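Skaluveck pointed gripper fingers, pair: review after one season of garment folding

Reviewed by Reece Haworth, 9 August 2022

I bought two pairs of these in April for a two-armed robot that folds clothes on a table. The old rubber pads could hold a garment well enough but could not pick up a single layer of cloth. The Skaluveck fingers are narrow and come to a point, and on that one job they are far better. They are also the reason I had to stop the line and change how we work.

Fitting took me less than an hour. The screws were the right length and the instructions were clear, apart from one drawing printed upside down.
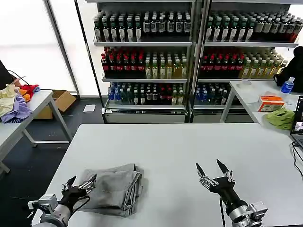 The fault showed up in the second week. The left arm was told to press down and hold the cloth while the right arm made the fold. With the pads, a hard press did no harm. With a pointed tip the same force goes into a very small area, and the tip went through a sweatshirt and scored the table. The arm did not stop. Its force limit had been set for the pads and never came near tripping.

Part of that was my mistake, because I should have lowered the limit when I changed the fingers. Still, the leaflet says nothing about it. It gives a closing speed of 60 mm per second and leaves it there. Zohreh Mohammadi, who looks after safety for us, wrote to Skaluveck. A reply came from Etelka Hajdu in their support office. She was polite and agreed that a warning was needed, but the leaflet on their site has not changed.
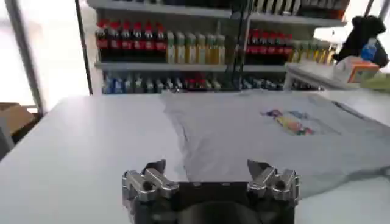
Thin cotton is where I would take the most care. A sweatshirt gives the tip something to sink into before it meets the table, and a T-shirt gives it almost nothing. Printed ones are worse, as the tip can catch on the edge of the design. With a shirt like the light grey one, laid flat with a coloured print on it, I now keep the grip points on plain fabric and come in at half speed.

The other safety point is hands. These tips are sharp enough to break skin. Kinga Borbély scratched her wrist reaching in to straighten a sleeve while the arms were paused. We now cut the power before anyone reaches over the table, and the fingers come off for cleaning.

Wear has been acceptable. One tip bent slightly after roughly 600 folds and I replaced it.

Would I buy them again? Yes, for lifting edges. If you only need to hold cloth down, keep your pads. Set the force limit again before the first run, and test on something you don't mind putting a hole in.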